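Tostley Panel Light, Large: A Lot of Glow for the Money?
Posted 2026-08-06 by Graham Dawber

I have never trusted a light that promises to make me feel better. The Tostley box says the large panel gives "the calm of an open sky," and the store page repeats it a little lower down in bigger letters. I bought one with my own money in April for the room where I do bench work, mostly clock repair and the odd camera shutter, and it has been on most days since.

First, what you get. The panel comes flat in a long box with four clips, a power supply, a wall dimmer and a folded sheet that passes for a manual. The sheet shows the clips upside down. I know this because I put them up as drawn and then took them down again. Ryan Naylor, who has the same model over his kitchen table, did the same thing and blames me for not warning him.

It cost me a bit more than 300 dollars. Neststead sells a smaller one for a good deal less, and I borrowed theirs for two weeks before I made up my mind. The Neststead is fine over a desk. Over a long bench it leaves the ends dull, and I got tired of dragging a clamp lamp back and forth.

Now the light itself. It is even, I will give it that. I can set small screws on a tray and find them again without a hard shadow behind each one. Color is less good. Brass looks a little green to me at the cool setting, and the warm setting is the shade of weak tea. The middle one is the only one I use, so I paid for 2 settings I don't want.

The dimmer is the weak part. It has 10 steps, and the bottom three look the same to my eye. Below that it just shuts off. There is also a faint buzz at the low end, which Wendy Hollis says she can't hear, but she also can't hear my fridge.

The other thing the store won't tell you is how much the room matters. A big panel over dark shelves and a brown carpet is a bright rectangle with a dim room under it. Pale walls do half the work. My walls were a sort of mushroom color until I painted them, and the paint made a bigger difference than going up a size would have.
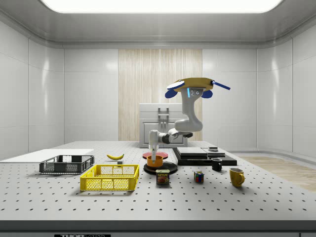
Wide ceiling panel with white walls and a strip of pale wood at the back.

Glare is where I'd ask you to be careful. Flat panels throw a reflection on anything shiny, and if you wear glasses you will see a white bar every time you look up. Matte paint helps with the walls. For the bench I put down a sheet of gray felt, and that was cheap.

As for the calm of an open sky, no. I felt the same under it as I did under the old tubes, only I squinted less. If you read a review saying it fixed someone's sleep, I would want to know what else they changed that month.

The warranty is two years, but the power supply is covered for only one, and I would bet on that part going first. A spare from Tostley costs too much and was out of stock both times I looked.

Score: 7 out of 10. I'm keeping mine. I would wait for a sale, and I'd buy the paint first.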